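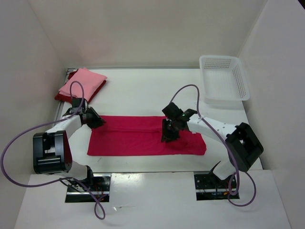

4.2 What counts as folded

Anyone who has shared a linen closet knows that "folded" is a matter of opinion. Our two raters, Trinity Haddad and Cyril Nuttall, agreed on flat cloths almost at once. A rectangle has four corners and a long axis, and one crease down the middle leaves little to argue over, although they managed it for most of a morning.
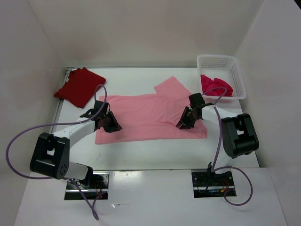

T-shirts were less obliging. A sleeve has no natural place to go, and the household guides we consulted (Nørgaard's is the longest) simply tell the reader to "tuck it in neatly." We scored a shirt as folded once both sleeves lay inside the outline of the body — a rule Haddad considers lenient and Nuttall considers cruel. Of the 299 items scored, 11 went to a third reader, and most of those were shirts.
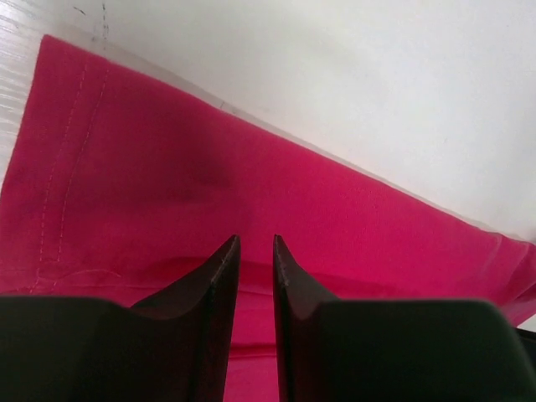

Hems deserve a word of their own. A stitched edge is thicker than the cloth beside it and makes a handy guide when lining up one side with another, provided the stitching is straight. We did not trim stray threads, having found no agreement on whose job that was.

Figure 4. Textiles on the white work surface: a red cloth with stacked folded cloths and a basket behind; a pink T-shirt spread out with one sleeve raised; stitching near the edge of a magenta-pink cloth.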